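第七条の改訂

ヘルユ・ストラズズがルリア社の第二試験室に着任したとき、把持試験の手順書は第六版だった。全八十ページ。第七条「対象物への接近」には一文しかない。

「グリッパは対象物に対し、安全な距離から接近すること」

安全な距離の定義は、手順書のどこにもなかった。前任者の注記が欄外に残っていて、「現場判断による」とある。ストラズズはこの注記に下線を引き、改訂要求票を起こした。票番号は762。要求の区分は「軽微」とした。

差し戻しは翌朝に来た。差出人は規格管理課のシビヤである。軽微な改訂とは、試験結果に影響を与えない文言の修正を指す。距離を数値で定めれば過去の試験の適合性が問われるため、区分は「重大」とすべきである。重大な改訂には実施記録を添付すること。記録の様式は付属書Cによる。

付属書Cは第四版で削除されていた。

ストラズズは様式を自作した。項目は、対象物の名称、姿勢、指の開度、停止位置、オペレータの所見。最後の欄には「異議」を加えた。前職の造船所では、検査票に必ずこの欄があった。空欄のまま提出すると受理されなかったので、異議がなければ「異議なし」と書いた。

試験は金曜日の午後に行った。制御盤はゾフトン製で、起動時の自己診断に時間がかかる。待つ間に第七条の新しい文案を三度書き直した。

「グリッパは、両指を開いた状態で対象物の両側に位置させ、指先と対象物との間に作業面が視認できることを確認した後、一旦停止する。停止中に姿勢を記録する。記録が完了するまで閉動作を開始してはならない」

数値は入れなかった。布製の対象物は輪郭が定まらず、どこから測るかで値が変わる。視認できるかどうかなら、手首のカメラで判定できる。
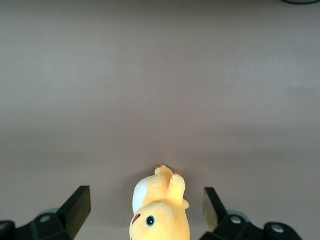 対象物の名称欄で手が止まった。備品台帳では「軟質試験体、黄、一」となっている。試験室の技師たちはプルスと呼んでいた。台帳の名称を書けば照合は容易だが、口頭の指示と一致しない。手順書第三条は、記録の名称と現場の呼称を一致させるよう求めている。第二条は、台帳の名称以外の使用を禁じている。

ストラズズは「軟質試験体、黄、一(プルス)」と書いた。

姿勢欄は「横臥」。開度は「対象物の幅を超える」。停止位置は「両側に作業面を視認」。所見は「なし」と書きかけて、消した。代わりに「刺繍の目が開いている。閉動作の可否には影響しない」と記入した。読み返しても誤りはなかったので、そのままにした。

異議の欄が残った。

試験体に異議を述べる機能はない。オペレータは自分である。自分の起案した条文に自分で異議を述べるのは手続き上可能だが、その場合は改訂要求票を取り下げなければならない。彼女は制御盤の表示を見た。状態は「待機」。記録が完了するまで閉動作を開始してはならない。条文案の効力はまだ発生していないが、試験は条文案に従って行うことになっている。

廊下の照明が一つずつ消えはじめた。省エネ規則では、終業後に在室する者は申請を要する。彼女は申請していなかった。

シビヤに電話をかけた。

「異議の欄は空欄でよいでしょうか」

「付属書Cにそのような欄はありません」

「付属書Cをお持ちですか」

しばらく紙をめくる音がした。

「第三版のものがあります。備考の欄ならあります」

「では備考とします」

「備考は空欄で構いません」

ストラズズは「異議」を二重線で消し、「備考」と書いて訂正印を押した。欄には何も書かなかった。日付は2026年4月10日。時刻を記入し、記録完了のキーを押した。

表示が「待機」から「可」に変わった。彼女は閉動作の指令を入力し、実行の前にもう一度、条文案を最初から読んだ。「一旦停止する」の「一旦」に時間の上限がない。票762の余白に、その旨を鉛筆で書き足した。

改訂は七月に第七版として発行された。第七条は文案どおりで、一旦の上限については次回の改訂で検討すると脚注にある。添付の記録は一枚、備考欄は空欄である。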